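Home Stores Bulletin People Archive Contact

Bulletin > People > Interviews

Keeping the Bags in Order: An Interview with Ravindra Saxena

The packing room at the Starneck store of Diltum supplies non-woven carrier bags to the sales counters. Ravindra Saxena has managed it for six years. In January the room issued 2,348 bags, and Mr. Saxena spoke with the Bulletin about how they are kept.

The bags are sorted by color and laid flat, with the handles toward the wall. "A counter clerk asks for blue or for yellow," Mr. Saxena said. "I should be able to put my hand on it without lifting anything else."
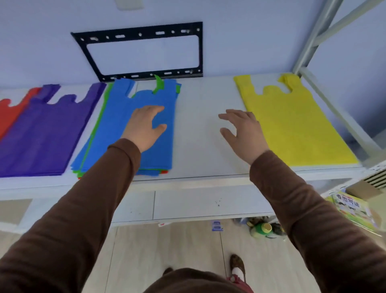

He acknowledged that the colors do not always stay apart. Unused bags come back from the counters at the end of the day, often in mixed bundles, and a green one can easily go down under a blue one. "The handles give it away," he said. "If I see a second color standing up behind the first, I know that pile has to be gone through."

Each bag is smoothed with the flat of the hand before the next is added. Mr. Saxena regards this as the larger part of the work. A creased bag, he explained, makes the whole pile lean, and a leaning pile slides.

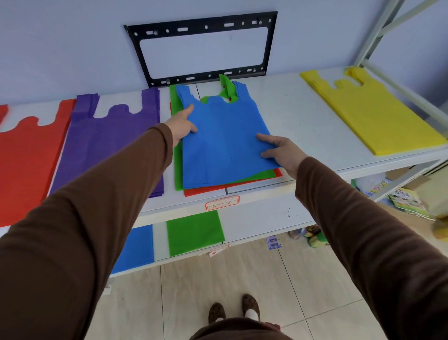
Asked whether bins would be simpler, he replied that the store had tried them for 2 months. "The bags went in folded and came out crumpled. Our clerks were shaking them open in front of customers." The shelves were brought back at the request of Araceli Bustamante, who supervises the counters.

Ms. Bustamante said that new clerks now spend a morning in the packing room before starting at a counter. The Tinholm store is to adopt the same arrangement.

Comments

rowena_k: We keep ours on hooks by the handles. They stretch if you hang too many.

Former clerk, Tinholm: I remember the bins. Glad they are gone.

P. Dell: Do you sort by size as well, or only by color?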